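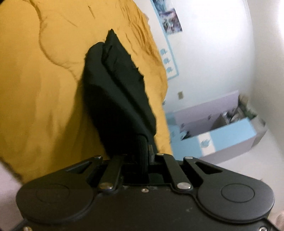 Home | Projects | Reports | Partners | Contact

Last updated: March

Gripper Comparison for Household Fabric Handling
Second Progress Report to the Kunwood Fund

Prepared by Lenni Kettunen, Project Lead, Trustov

1. Purpose of this report

This report covers the second phase of the gripper comparison supported by the Kunwood Fund. The first phase dealt with rigid household items and was closed with the previous report. The second phase concerns cloth, and in particular dark garments and small textiles handled on bedding in furnished rooms. Work is on schedule, with one change to the test plan described in section 4.

2. Work completed

Two hand-held grippers were compared. The Chevalier uses a linked pair of arms with ribbed finger pads. The Dromton uses a single moving finger against a fixed plate. Both were fitted with the same wrist camera, and both were operated by the same staff so that differences in skill would not favor either tool.

The target for this phase was 600 recorded grasps, and that target has been met. Each grasp was scored on whether the cloth was picked up, whether it was held for the full lift, and whether the operator had to reposition the tool before closing. Grasps were made at corners, along edges, and at folds in the middle of the cloth. 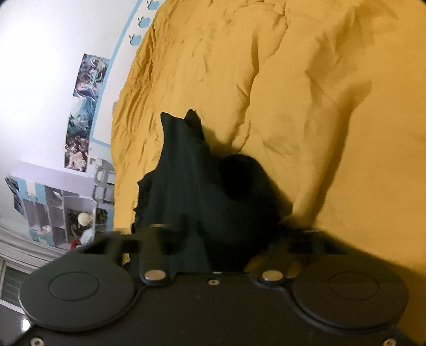

Bedrooms were included at the request of the Fund's technical reviewer, who noted that the bench trials in our original proposal gave the fingers a firm surface to press against. Bedding yields under the tool, and the top layer may be gathered up together with the target. Operators were instructed to stop and log the attempt whenever this occurred. There were 33 such entries, the majority of them with the Dromton.

3. Findings to date

The Chevalier performed better on folds and bunched fabric. Its fingers close evenly and tolerate a poor approach angle. The Dromton performed better on flat edges, where the fixed plate can be slid under the cloth before closing. Neither tool was satisfactory on a single flat layer away from any edge or fold, and we do not expect a change of finger pad alone to resolve this.

Camera results require further work. Black and very dark green cloth gives little surface detail in the shaded areas close to the fingers, and the software that estimates the outline of the cloth frequently merges it with the body of the gripper.

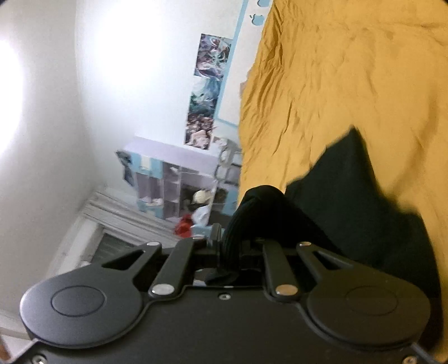 A fixed exposure setting was tried for 60 of the grasps. It improved the outline of dark cloth but lost detail on white walls and near windows. The controller was not changed during these trials, and the results for the two tools remain comparable.

4. Change to the test plan

We request approval to move the planned study of finger pad wear to the next phase. The time released would be used to test a lighter-colored finger pad and a revised camera mount on the Chevalier. No additional funds are sought.

5. Next steps

The remaining scoring will be checked by a second reader. The full data tables will be sent to the Fund with the phase report, together with the operator logs and an updated equipment list.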